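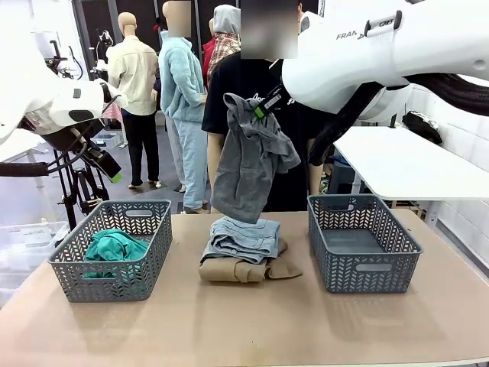
**Floor practice / Two-arm garment sorting**

# How to run a sorting session with people nearby

These rules apply to every session where the arms pick clothes from a pile and place them in baskets. Rosimeire Brito wrote the first version for Sorka in September. Anjana Ranasinghe keeps the current one, and changes go through her.

## Before you start

1. Put one basket on each side of the table, with the pile between them and both baskets inside the reach marks.
2. Check every pocket. Coins and keys go in the Okier box.
3. Look along each cable from base to wrist. A loop is fine. A loop that can catch a basket rim needs to be clipped back.
4. Press the emergency stop once and confirm that both arms lose drive. Reset, then write your initials on sheet 111.
5. Agree on who is the operator. Only the operator calls "start."

## During the run

Keep your hands off the table while either arm is moving. If a garment falls to the floor, leave it until the operator has paused both arms.

The person behind the table stands with arms down and doesn't lean in. Visitors may walk past at their normal pace, but they don't stop inside the floor tape.

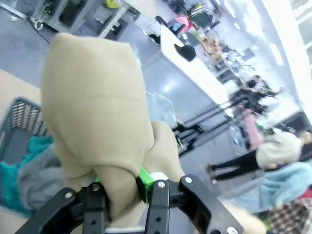
Thick items such as hoods and fleece take a wider grip. Let the gripper close fully before you allow the lift. If the fabric slips twice, pause and lay the item flat again. Don't raise the grip force during a run. That setting belongs to Fatos Dimitrov, and it is changed only with drive off.

Run for 40 minutes at most, then swap operators. The outgoing operator tells the incoming one which items gave trouble.
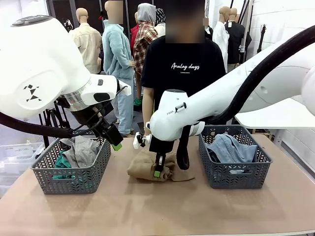 ## When a finger presses on the table

Light contact through cloth is allowed. Stop the run if you hear the joint strain or see the table shift.

- Pause both arms, even if only one is in contact.
- Back the arm off vertically, at slow speed.
- Check the fingertip for cuts before you continue.
- Log the stop under code 889, with the garment type and which arm it was.

Two stops under the same code in one session end the session. Call Jaime Carrilho before restarting.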